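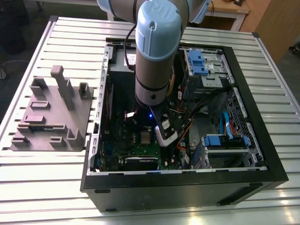

Why does the arm touch off on the tray before every shift, when the tray is supposed to stay put? The tray creeps a little whenever someone clears the table, and a memory module only forgives a very small error on its way into the slot.

Notebook, UR cell, Wednesday, started 7:40

Good morning's work and I want it written down while I still remember it. Danica left a note that the insertions were getting scratchy again toward the end of her run. She had 3 faults, all in the second half, all the same kind: force limit tripped partway down, arm backs off, operator reseats by hand. Nothing bent, nothing snapped.

First suspect was the tool center point, so I did that one properly. Loaded the old pointer tip, picked a sharp corner on the table rim and came at it from four directions. The old TCP was out by more than I like in Y. Retaught it, saved it as a new file (flimlow_tcp_june, the old one is still there, please don't delete it yet). Then the payload. Somebody had swapped the finger housing and left the mass at the old value! The arm was sagging very slightly in freedrive and I could feel it straight away once I knew to feel for it. Ran the payload estimate again and it holds still now when you let go. Lovely.

Second, the tray. I printed a fresh copy of Vusumuzi's version with the tighter slot for the module. The memory lies flat across it as before, so the pick program didn't need anything except the new Z. I bolted the tray to the slats this time - T-nuts, two on the far side, one near. Tape is not a fixture, Johannes, I say this with love.

Third, the cable. The black one looping down the wrist had a bit too much slack and was brushing the case at the far end of the approach. Moved one Velcro tie up. Check it with the wrist turned all the way both directions before you trust it, I did this at slow speed with my thumb on the stop.

Then the fun part. Tower on its side, side panel off, run at 20 percent speed. Watched the force plot on the pendant for the whole insertion and it is such a nice clean curve now: flat, small bump at the latches, one firm rise, done. Went up in steps to normal speed and kept going until lunch. 59 insertions, zero trips. I did a little dance and Marietjie saw it.

Things I did not get to:

Gripper pads. They're getting shiny. New set ordered through Noris, no date yet. Wipe them with alcohol at the start of each run until they turn up.

The internal wiring. If the loose bundles aren't pushed aside before the tower goes down, the approach path is too tight for comfort. I'd like a small printed hook that clips on the case wall. Thandeka has a sketch, it looks good to me.

The log script still rolls over at midnight and splits a run in two. Harmless, annoying.

Settings as left: force limit back to Danica's value, blend radius on the approach off, touch-off routine at the top of the main program. Cycle counter on this set of pads reads 167.

Added 4:15 pm. Thandeka ran it after lunch with the other tower and got the same curve. She wants to try a faster retract. Fine by me, but save a copy of the program first and put your initials in the name.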